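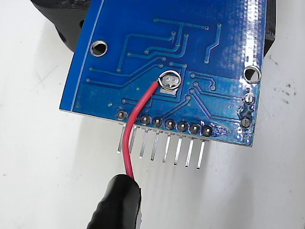
Workshop Notes > Electronics > Repairs and Alterations

Search this site
Enter keywords

Bench Note 123: A Lead for the Trureo Display Board

The present note concerns an alteration to the display board of the Trureo tank-level logger installed at Pundenow, where the writer has maintained a domestic rainwater system for a number of years. Readers who follow these notes for the pump and filter entries may wish to pass over this one. It deals entirely with solder, flux, wire and one square pad.

Background

The logger is a modest instrument. A float in the tank turns a potentiometer, a controller in the shed reads the potentiometer, and a small display gives the level in litres. The display assembly is held to its carrier by a pin header along one edge, and all connections are made through that header. The tank holds 3000 litres when full. For most of January the display reported 2000 litres regardless of conditions, including one morning on which the writer had personally looked through the inspection hatch and seen the outlet strainer.

Inspection of the float, the potentiometer and the shed wiring disclosed no fault. The fault was traced in the end to the return connection at the display, which was intermittent when the cable was moved by hand. The carrier socket had lost its grip on one of the pins. A replacement carrier was requested from the supplier and was found to be out of production.

Two courses were then open. The header could be removed and the display wired directly, which would have made future servicing tedious, or a separate return lead could be attached to the back of the board and the worn socket position left to do what it could. The second course was adopted.

Choice of Attachment Point

The solder side of this board is mostly tracks. They leave the header row in close parallel groups, turn through diagonals and right angles, and spread out over the back under blue solder mask. Scraping the mask from a track in order to solder to it is a practice the writer has followed in the past and does not recommend. The copper is thin and lifts readily, and the repair to the repair is always larger than the original fault.

The board does, however, offer an exposed square of tinned metal near the header. A continuity check with the meter confirmed that the square is common with the return pin. It is also generous in area, and a joint of reasonable size can be made upon it without approaching the neighbouring tracks.

Red wire was used. The writer is aware that a return lead should be black, and that correspondence will be received on the subject. The only black wire in the drawer was a solid-core type intended for doorbells, and it would not have tolerated being moved. A turn of black tape has been placed at the far end of the lead and the fact has been entered in the shed book.

Materials

The following were used:

Flexible hook-up wire, red, from a Pendov assortment box
Rosin-cored solder, Kurup, fine gauge
Flux pen
Isopropyl alcohol and a stiff brush
Side cutters, strippers and round-nose pliers
A temperature-controlled iron with a chisel tip

The chisel tip deserves emphasis. A large pad connected to the return copper draws heat away quickly, and a fine conical tip will leave the operator holding the iron in place for a long time while the solder sits in a dull lump on top. The writer spent a good part of Tuesday evening establishing this with an old scrap board before changing tips.

Procedure

The pad was wiped with alcohol, fluxed, and given a thin coat of fresh solder. The end of the wire was stripped and brought round the nose of the pliers to make a loop. A loop has certain merits over a straight end laid across the pad. It presents metal to the pad on all sides, it lies flat, and it resists the tendency of the wire to roll away at the moment the solder melts.

The loop was tinned on its own before being brought to the board. Care is needed at this stage, as solder travels up flexible wire by capillary action and stiffens it beneath the insulation. A wire so stiffened will break at the point where the stiffness ends. The remedy is to apply less solder than appears necessary, and to apply it at the extreme end.

With the board face down on the bench, the loop was set on the pad, the chisel tip laid across both, and a small further quantity of solder added. The iron was removed and the work left undisturbed until the joint had set.

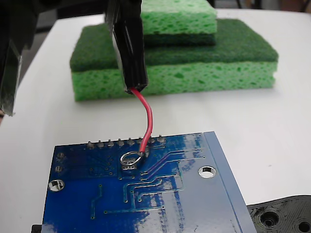
The red lead at the pad, beside the row of header joints.

The direction in which the lead leaves the board was given some thought. In the finished assembly there is very little clearance behind the display, and a wire that insists on standing upright will press against the back of the housing each time the lid is closed. It is preferable that the lead be dressed flat and taken off past the header, so that it joins the main cable at the same place as the other conductors.

The writer's first attempt at this was unsatisfactory. The lead had been cut 2 cm too short, a measurement having been taken with the housing open and no allowance made for the hinge. The joint was undone, a fresh piece of wire prepared, and the whole operation repeated. The scrap length has been retained in a jar.

On the Subject of Glare

Several readers have asked in the past what form of lighting is used for inspection. The question is particularly relevant to boards of this kind, whose mask has a high gloss. Overhead light produces a broad white reflection across a large part of the surface, and any track beneath the reflection looks pale and raised, or cannot be made out at all. A solder bridge can be concealed in this way quite effectively.

The board must therefore be tilted and examined at more than one angle. The writer's habit is to begin at the header, follow each group of tracks up and away from it, then turn the board and follow them back. A magnifier is of assistance, although it does nothing about the glare. A sheet of tracing paper taped over the lamp is of more assistance than the magnifier, and costs less.

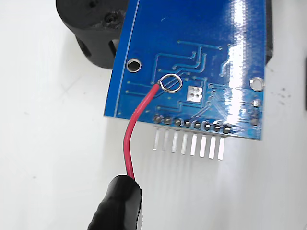 Photo: L. Haugen / Pundenow Workshop Notes

Particular attention was given to the margin between the loop and the nearest tracks. Solder mask is an insulator and a reasonably tough one, but it is not to be relied upon beneath a bare conductor that may shift with vibration. Where a loop is made too large for its pad, the overhang should be closed up with the pliers or trimmed before soldering. It is considerably easier to do so in advance.

The mounting holes were checked at the same time. These have plated rims, and on this board the plating is connected to the return copper. The screws supplied with the housing are metal, and the housing is plastic, so no difficulty arises. Anyone fitting the same display into a metal box should take the meter to those holes before proceeding.

Cleaning and Refitting

Flux residue was removed with alcohol and the brush. The residue from this solder is described by its manufacturer as suitable to be left in place. The writer removes it in all cases, on grounds of appearance.

The lead was secured to the main cable with a short length of heat-shrink sleeve and the board returned to its carrier. The free end was taken to the return terminal at the controller, using a spare screw position. On restoring power the display gave a figure that agreed with the dipstick to within the thickness of the dipstick's own markings, and it continued to do so when the cable was flexed.

Matters Outstanding

The worn socket remains in service on the carrier and will need to be dealt with eventually. A reader who holds a sound carrier for this model, or knows the whereabouts of one, is invited to write.

The wiring diagram pasted inside the shed door has been amended in pencil. It will be redrawn in ink when the filter housing has been moved to the east wall, an undertaking first announced in these notes some time ago and for which brackets have now been purchased.

The next note will return to the subject of first-flush diverters and the removal of gum leaves from them.

Filed under: Electronics, Tank System, Soldering

Contact: Leif Haugen, via the letters page | © Leif Haugen, Pundenow Workshop Notes. All rights reserved. | Back to top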